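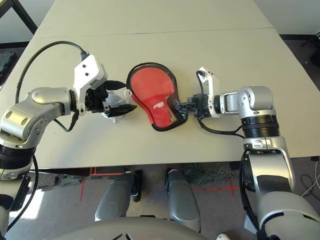

Issue 5

Hillar brings back the paddle case, and this time it is red

Hillar, the table tennis and racket sports supplier, is very happy to let its customers, its clubs and its many patient friends know that the Vekura paddle case will be on sale again from 10th September. We have been asked about it in letters, over the counter and more than once in the middle of a match, and it is a real pleasure to be able to say yes at last.

Those of you who have been with us for a while will remember the first Vekura, which came in gray and sold out before we had properly got used to having it on the shelf. We made 846 of them, which felt like a great many at the time. The new one keeps the shape people liked, with a rounded head and a narrower part for the handle, so that it looks just like what it carries. The fabric is now a good bright red, and the black zipper trim follows the whole outline of the case. There is a small white logo printed low on the rounded head, and close to the handle you will find a panel of tan mesh set into the red.

The color took us longer to settle than anything else. Lanying Qin, who leads product design at Hillar, went through more swatches than she would care to remember, and we are grateful to her for holding out.

"I play in a hall where every bag under the bench is black or navy," said Lanying Qin. "You finish your game, you're tired, you reach down and you pick up somebody else's. I wanted a case you could spot from the far end of the room, and I wanted it to be cheerful too, because table tennis is a cheerful game! The mesh went back and forth a few times. We tried it in red to match and it simply disappeared, so we went with tan, and now I wouldn't have it any other way."

The Vekura is meant for one paddle and is cut close to it. Players who carry two paddles to a tournament may be better served by the square Wernari case, which stays in the range at the same price as before and which has a separate pocket for balls. We do get asked which of the two is the better case, and our answer has always been that it depends on how you travel. If everything goes into a backpack along with your shoes and towel, the Vekura takes up very little room. If you like to lay all your things out before a match, you will probably be happier with the Wernari.

A word on looking after it, as the gray one taught us a few things. Please wash it by hand in cool water with a little mild soap, leave the zipper open and let it dry flat on a table, away from the radiator. It should not go in the dryer. If the zipper gets stiff, run a plain candle along the teeth and work it back and forth a few times.

The first cases are set aside for the players of the Sitthichai league, who tried out the samples for us all through last season and told us very frankly what they thought of them. There are 128 players in the league this year, and each will receive a case at the opening evening in September.

"Our members range from schoolchildren to people who have been retired for longer than I've been working," said Prapai Boonchu, league secretary. "They had opinions, believe me. Some wanted a longer handle section, some wanted a louder red, and one gentleman wanted his old case back. It was lovely to be asked, and lovelier still to see that somebody had written it all down."

The Vekura will be available from Hillar's own shop, by mail order and from the clubs that carry our range. Clubs wishing to place a group order are kindly asked to do so through their usual Hillar contact, and to allow almost 2 weeks for delivery during the opening month. Samples for review can be requested from the Hillar press desk.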